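Storing and Using Seasonal Vegetables at Home
Wiltalura Community Kitchen – Household Advice Pages

The advice on this page is intended for households that buy vegetables directly from growers, take a weekly box, or keep a modest garden of their own. It replaces the sheet previously handed out at the Monday market table. Members who still hold the old sheet should note that the advice on tomatoes and on blanching times has changed.

Receiving a box

Unpack the box on the day it arrives. Vegetables left in a closed carton overnight will sweat, and the leaves at the bottom suffer first. Set aside anything bruised or split for use that evening. The remainder should be sorted by how it is to be stored, and not by what it is to be cooked with.

Do not wash vegetables before storing them, with the exception of salad leaves that will be dried thoroughly. Soil on carrots, beetroot and potatoes does no harm and should be brushed off lightly if it is dry. Mushrooms should never be soaked.

Rubber bands and wire ties are to be removed from bunches. They bruise the stems and hold water against them.

Leafy greens

Silverbeet, kale and spinach keep best in the crisper drawer in a cloth bag that has been dampened and wrung out. A clean tea towel is a satisfactory substitute. The cloth should be checked every second day and dampened again if it has dried.

Lettuce may be washed, spun and stored in a lidded container lined with paper towel. Change the towel when it becomes wet. A whole lettuce will outlast separated leaves, and households that use it slowly should leave the head intact and take the outer leaves as needed.

Greens that have gone limp can usually be revived. Trim the base of each stem, stand the bunch in a basin of cold water and leave it for half an hour. Leaves that are yellow or slimy will not recover and should go to the compost.

Root vegetables

Cut the tops from carrots, beetroot, turnips and radishes as soon as they come into the house, leaving a short length of stem on the beetroot so that it does not bleed in the pot. The leaves draw moisture from the root. Beetroot and turnip leaves are good cooked in the same manner as silverbeet. Carrot tops are somewhat bitter, though they can be chopped finely with parsley, oil and lemon as a dressing for roasted carrots.

Carrots may be kept in the crisper in a closed bag. Where refrigerator space is short, a tub of barely damp sand in a cool laundry or garage will hold them for some weeks. The roots should not touch one another.

Potatoes and onions both require a dark, dry and airy place, and should be kept apart. Potatoes stored with onions will sprout early. Neither belongs in the refrigerator. Any potato that has turned green should be discarded.

Tomatoes

Tomatoes that are not yet ripe should be left at room temperature, stem side down, out of direct sun. Once fully ripe they may be eaten within a day or two or moved to the refrigerator, where they will hold for several days longer. Bring them back to room temperature before serving. Our previous advice was that tomatoes should never be refrigerated; in a warm kitchen that led to a good deal of waste and it has been withdrawn.

Split tomatoes are perfectly suitable for sauce if they are used on the day they are found. A simple method is to halve them, salt them lightly and roast them cut side up in a slow oven until they collapse. The skins will then lift away.

Herbs

Parsley, coriander and mint should be treated as cut flowers. Trim the stems, stand them in a jar with a little water, cover the leaves loosely with a bag and place the jar in the refrigerator door. Basil is the exception. It blackens in the cold and should be kept in its jar on the bench.

Rosemary, thyme and sage are hardier and need only be wrapped in a slightly damp towel. All three dry well. Tie them in small bunches and hang them away from the stove, as steam will spoil them.

Surplus soft herbs may be chopped, packed into ice cube trays and covered with oil before freezing. Once solid, the cubes should be transferred to a labelled bag and kept in the freezer until needed. Herbs must not be stored in oil at room temperature.

Blanching and freezing

Beans, peas, broccoli and corn should all be blanched before they are frozen. Without blanching they lose colour and develop a stale flavour within a few weeks.

1. Bring a large pot of water to a full boil. Allow 4 litres for each household-sized batch and do not crowd the pot.
2. Lower the vegetables in and start timing when the water returns to the boil. Peas need one minute. Sliced beans need two. Broccoli cut into small pieces needs three. Corn on the cob needs seven or more, depending on size.
3. Lift the vegetables out and plunge them into iced water. Leave them there as long as they were in the pot.
4. Drain, then dry on a clean towel. Water left on the surface becomes ice and sticks the pieces together.
5. Spread in a single layer on a tray, freeze until firm, then bag, label and return to the freezer.

The label should give the contents and the month. A bag marked only "greens" is seldom used. A pencil is better than a felt pen for this purpose, as the ink of many pens rubs off in the cold.

Capsicum and onion do not require blanching. They may be sliced, frozen on a tray and used directly in cooked dishes.

Pumpkin and winter squash

A whole pumpkin with its stem attached will keep for months on a shelf in a cool room. Stand it on folded newspaper and turn it from time to time. If the stem has broken off, use that pumpkin first.

Once cut, the seeds and fibre should be scooped out at once, because that is where mould begins. Wrap the cut face closely and refrigerate. Cut pumpkin should be used within the week.

Many members find a whole pumpkin difficult to cut safely. Place it on a damp cloth so that it cannot roll, remove a thin slice from one side to give a flat base, and work with a heavy knife from the top down. A particularly hard pumpkin can be put whole into a moderate oven for fifteen minutes and allowed to cool before cutting.

Cooking simply

The question put most often to our teaching staff is how to give plain vegetables more flavour. In nearly every case the answer concerns heat, salt and space in the pan. Vegetables that are crowded together will steam in their own moisture and will not brown. Cook in two batches if necessary – the second will go faster than the first.
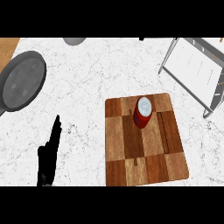

Salt should be added in small amounts throughout cooking. Zucchini and mushrooms are the exceptions, and are better salted once they have taken some colour. A squeeze of lemon or a few drops of vinegar at the end will often do more for a dish than further salt.

Ifigeneia Xenos, who teaches the spring course, recommends that beginners cook one vegetable three ways in the same week before consulting a recipe. A bunch of carrots might be roasted on the first night, grated raw with lemon on the second and simmered in stock on the third. Notes kept during that week are more useful than any printed chart.

Broad beans, which arrive from September onward, deserve a particular word. Small beans may be eaten whole. Larger beans should be podded, boiled for two minutes and slipped out of their grey skins. The work is slow, and two people at the table will manage it more pleasantly than one.

Stock from trimmings

Keep a bag in the freezer for onion ends, carrot peelings, celery leaves, mushroom stalks and parsley stems. When the bag is full, cover the contents with cold water, add a bay leaf and a few peppercorns, and simmer gently for forty minutes. Strain and cool promptly.

Cabbage, broccoli and brussels sprout trimmings should be left out, as they give a sulphurous taste. Beetroot will colour everything. Potato peelings make the stock cloudy and are best composted.

Ozan Kocabaş has supplied the following variation from his soup class. Brown the onion ends in a dry pot until quite dark before the water goes in. The resulting stock has a deeper colour and is well suited to lentils and barley.

Care of boards and knives

Wooden boards should be washed by hand in hot soapy water, rinsed and stood on edge to dry. They must not be left to soak. Rub them with food-grade mineral oil when the surface looks pale and dry. Onion and garlic odours can be reduced with coarse salt and half a lemon.

Keep a separate board for raw meat. Knives should be washed and dried directly after use, and should never be left lying in a sink of water where they cannot be seen. A sharp knife requires less force than a blunt one and is less likely to slip. Sharpening is available at the front counter during market hours.

Further sheets

Printed copies of this page may be requested at the front counter under sheet number 82. The companion sheet on pickles and ferments is number 96. Large-print copies of both are held in the Plosance reading room and may be borrowed overnight. Corrections should be made in writing and should state the sheet number and the heading concerned.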